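I have a soft spot for the dullest part of robot software, and I want to make the case for it. Everybody in my line of work likes to talk about the model: which network, how big, what it was trained on. I like the log viewer. I like the little script that lines up the joint positions with the camera images and tells you that one of them is late.

My conversion came at Jallham, where I spent two years writing control code for arms that move small things from one spot to another. We had a placing task that failed often enough to be embarrassing. The planner was fine on paper. The block detector was fine on its own test set. Put together, they missed, and we went back and forth for weeks over whose fault it was (mine, I was told, loudly and often).

Then Vittoria Negri wrote a replay tool over a long weekend in May. She called it Colombo, and it did one thing: it took a run, any run, and let you scrub through it with the planned path drawn over the real one. That was the whole program! The first version was 122 lines long and crashed if you resized the window. Within an hour of opening it we could see that our arm was being sent a goal 200 milliseconds old. The planner was making perfectly good plans for a world that had already moved on.

I still get a kick out of this kind of work. Cubes on cardboard, a small black dot, and a gripper coming down over them: it's about as plain as a task can be, and there is so much software in it.
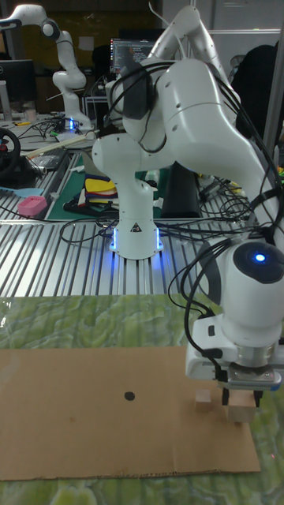
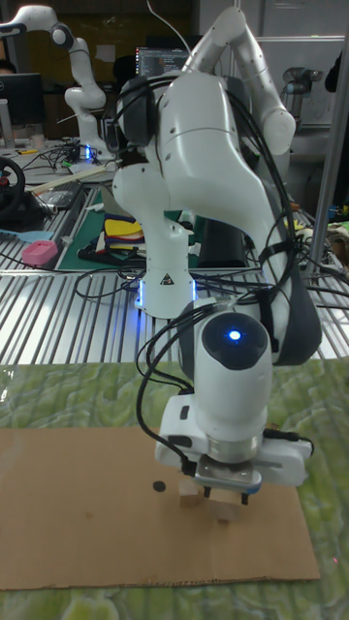
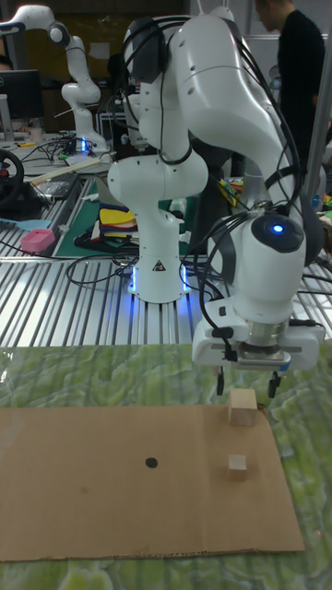

Think of what has to agree before two fingers close on a block. The camera has its idea of where the block is, in its own coordinates. The arm has its idea of where its fingers are, worked out from the joint angles. Calibration ties the two together, and if it's off by a few millimeters you get a grasp that works on one side of the sheet and fails on the other. The planner needs to know which cables and tables to stay clear of. The controller needs to keep up with the planner. Every one of these pieces can be correct by its own lights and the grasp can still go wrong, and the only way I know to find out why is to look at all of them on one clock.

So I'd love to see more teams treat tooling as a real job. At Plesside, where I am now, we gave it one person full time, and our list of unexplained failures went from a page to 7 entries. I keep that list taped to my monitor. Most of the entries have a theory next to them, and a couple have three theories in different handwriting.

People push back on this, and they have a point. A bigger model trained on more runs may well learn its way around a late timestamp or a sloppy calibration. I've watched that happen and it's pretty impressive. But I've also watched a team collect new data for weeks to fix something a plot would have shown them before lunch, and I'd like those weeks back on their behalf.

If you're starting out, write the viewer first. Make it ugly and make it fast to open. Ours is called Vellener these days, it has proper menus, and it survives being resized. Vittoria still opens the old one when she thinks I'm not looking.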